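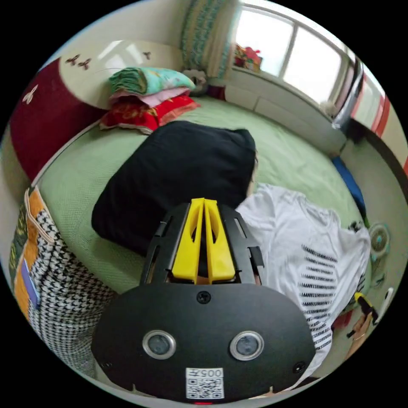

A bed made up with a pale green sheet.

Thread count is the number most shoppers look for on a packet of sheets, and it is a poor guide to how the sheet will wear. The figure is the sum of lengthwise and crosswise threads in one square inch of cloth. With single-ply cotton yarn of ordinary thickness, a loom runs out of room well before the numbers seen on the more expensive labels. Higher figures usually come from counting each ply of a twisted yarn separately.

Dehua Ren, a textile engineer who tests bedding for the mail-order house Clasetti, works mainly between 200 and 300. "Below that range the cloth pills early," Ren says. "Above it you are paying for someone's arithmetic."

Weave matters more. Percale passes each thread over one and under one, which gives a matte, crisp fabric that lets air through. Sateen floats a thread over three or more before it goes under. The surface is smoother and heavier, and the long floats snag on rough heels and zippers. Both are sold in the same colors and at much the same price, often on the same shelf.

Fiber length is the other variable. Short staple leaves more loose ends per inch of yarn, and those ends work their way to the surface in the wash. The Ukley mill combs out the shortest fibers before spinning and sells them on for padding. Teresa Krawczyk, who runs the spinning floor there, puts the loss down as the main cost of a decent sheet, ahead of dye and finishing. 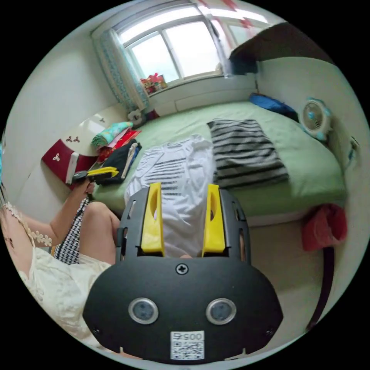
What the laundry does

Stelios Panagiotou manages a linen service that supplies small hotels. He retires sheets by weight loss and by the state of the hems, and keeps a record for each supplier. Hot drying is the largest single cause of damage in his records. Overloading the washer comes next, then chlorine bleach, which weakens cotton even when the cloth still looks sound.

His instructions to staff are short. Wash warm, fill the drum loosely, take the sheets out slightly damp and fold them off the line. Fabric softener is not used, as it coats the fiber and slows drying.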